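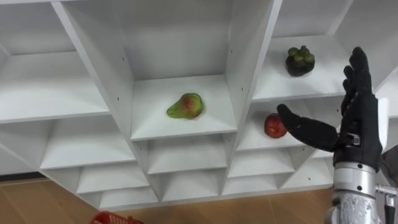

Grokdale Learning Kitchen
Interim progress report to the Lozano Fund
Reporting period ending November

1. Purpose of the grant

The Lozano Fund awarded the Grokdale Learning Kitchen a grant to furnish its teaching room and to establish a program of food sorting and storage sessions for adults returning to independent living. This report covers the furnishing of the room, the first sessions, and spending to date. It was prepared by Tyra Westerberg, program manager, and reviewed by Hannelore Hofstetter on behalf of the board.

2. Furnishing of the room

The main purchase under this heading was the white shelving unit with slanted compartments, supplied by Dreneo. The application had proposed a standard bookcase. After discussion with the Fund's program officer in the spring, this was changed to a unit whose compartments differ in shape and depth, so that participants must judge where an item will rest safely. The deep central compartment narrows toward the bottom and has a flat floor, and a pear laid on its side sits there near the front. The compartments to its right are used for smaller fruit such as apples and mangosteens.

The low compartments along the bottom are reserved for items that participants bring from home and are left empty between sessions. Rodel Manalastas has asked that heavier goods not be placed on the upper levels until the wall fixings have been inspected by the building owner. The inspection was requested in writing and a date is awaited.

The wooden floor was kept. The original budget included a vinyl covering, and the Fund agreed to release that amount for fruit and other fresh supplies.

3. Sessions delivered

Sessions are held on Saturday mornings and are led by Leandro Cuesta, with 2 assistants. Attendance since opening stands at 606 individual visits against a target of 500 for the full year. A typical session begins with fresh fruit. Participants name each item, decide whether it should be eaten soon or kept, and place it on the shelves. Less familiar fruit was added at the request of participants, several of whom had never bought a mangosteen.

Participants from the Nurnitberg residence joined in the second half of the period. Their transport was not foreseen in the application and has been met from our general funds.

4. Spending

Furniture and fittings were completed within the approved amount. Fresh supplies are running above plan owing to the higher attendance, with an overspend of just over $300 at the close of the period. We ask the Fund to allow this to be covered from the unspent printing line. No other change to the budget is requested.

5. Work remaining

The written storage guide has been drafted by Saturnino Paredes and is being tested with participants. Compartment labels have been postponed until the guide is final, so that both use the same wording. Attendance records and supplier invoices are available to the Fund on request, and the final report will include the results of the participant survey.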